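Waltico steam iron review: two months of shirts, sheets and hard water

Posted November 8, 2025

I bought the Waltico to replace an iron that had begun to leave brown marks on anything pale. I wanted something plain with a decent tank, a long flex and no app. I paid full price for it at the Dursun shop near me, and nobody sent it to me for review.

It comes with the iron, a plastic jug for filling, and a folded sheet of instructions in very small print. The jug is fine. The sheet tells you to run the iron on full steam over an old towel before you use it on clothes, and I would do that. Mine spat out a few white flecks in the first minute and none after that.

In the hand

It is heavier than my old one. If you have a sore wrist you will notice it halfway through a pile of bedding. For everything else I like the weight, as it means you press down less. The handle is open at the back, so you can get your hand in and out easily, and the grip has a rough finish that doesn't get slippery when your palms are warm.

The dial sits under the handle and clicks between settings. The clicks are firm enough that I haven't knocked it by accident. The marks are printed in pale grey on white, though, and in the evening I have to tilt the iron towards the lamp to see where it is set. A dark line would have cost them nothing.

The flex is long enough to reach from the socket behind my sofa to the far end of the board with some to spare. It swivels where it joins the iron and so far hasn't twisted.

Heating up and steam

From cold it takes up to 2 minutes to reach the cotton setting. A light goes out when it is ready. Going from hot down to a cooler setting is much slower, as it is with every iron I have owned, so I do the synthetics first and finish with cotton and linen.

Steam is the best thing about it. On the middle setting it comes out evenly across the plate, and a cotton shirt that has been left in the basket for days needs one slow pass on each side. The burst button is strong. I use it on collars and on the fold lines of new pillowcases, and it takes them out. On linen I still need to damp the cloth first, and I don't think any iron at this price would save me from that.

There is a pointed tip that goes between buttons well. The edges of the plate are slightly raised, which helps on pleats, less so on pocket corners, where it can push a small crease ahead of it if you hurry.

Coloured cloth

I was most careful with the coloured things, because my old iron put a shine on them. Dark and bright cottons go on the board inside out, on the middle setting, with steam. I have had no shine yet. For a tablecloth or a length of fabric I don't use the board at all, but a flat table with a folded blanket under it. You get fewer ridges that way and the cloth isn't sliding on to the floor while you work. 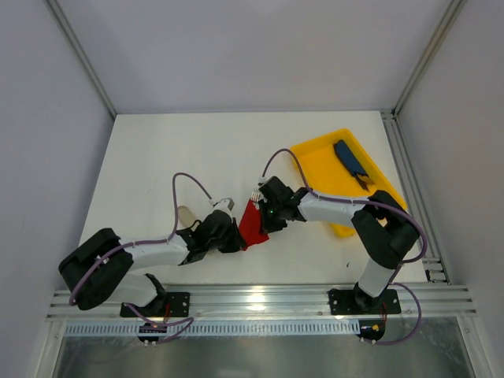 A reader, Biketti, wrote in after the first version of this review to say that the middle setting had been too hot for a polyester blend, and that it had left a faint mark on the hem of a skirt. The advice was to start one click lower than the label suggests and go up if the creases stay put. I tried this on a blend of my own and would agree. The lower setting did the job, only more slowly, and there was no steam to speak of at that heat.

Drips and scale

Below the middle setting it will drip if you leave the steam switched on. The instructions do mention this. I have got into the habit of turning the steam off before I turn the dial down, but I have still put a few wet spots on a blouse. They dried without a mark.

We have hard water here. The iron has a cleaning setting where you fill the tank, heat it, unplug it and hold the button over the sink while it empties. I have done it twice. The first time a surprising amount of grit came out, the second time hardly any. It is a messy job and the steam comes up towards your hand, so hold it well away from you. The manual says not to use scented water or anything from a tumble dryer.

Storage

You can stand it on its end and it stays there. The base is wide, and I haven't had it topple on a soft board cover. The flex wraps round the back but there is no clip to hold the plug, so it unwinds in the cupboard. I use a rubber band.

Leave it to cool before you wrap it. Mine was still too warm to put away after 15 minutes, and I now leave it on the worktop until I have hung everything up.

Compared with the Zetus

I borrowed a Zetus for a week before buying. It is lighter and the dial is easier to read, and I would have chosen it if I only ironed a shirt or two at a time. The tank was the problem. I had to fill it twice to get through one set of bedding, and the filling hole is narrow enough that I spilled water each time. With the Waltico I can do a double duvet cover and the pillowcases on one tank.

The Zetus also switches itself off sooner if you leave it standing. Some people will prefer that. I tend to stop and put things on hangers as I go, and I got tired of waiting for it to warm up again.

Good points: strong steam, large tank, long flex, stands steady.

Bad points: heavy, pale markings on the dial, drips on low heat, no clip for the plug.

I am keeping it. If I have trouble with scale later on I will add a note at the bottom of this page — so far the plate is clean and the steam is as strong as it was on the first day.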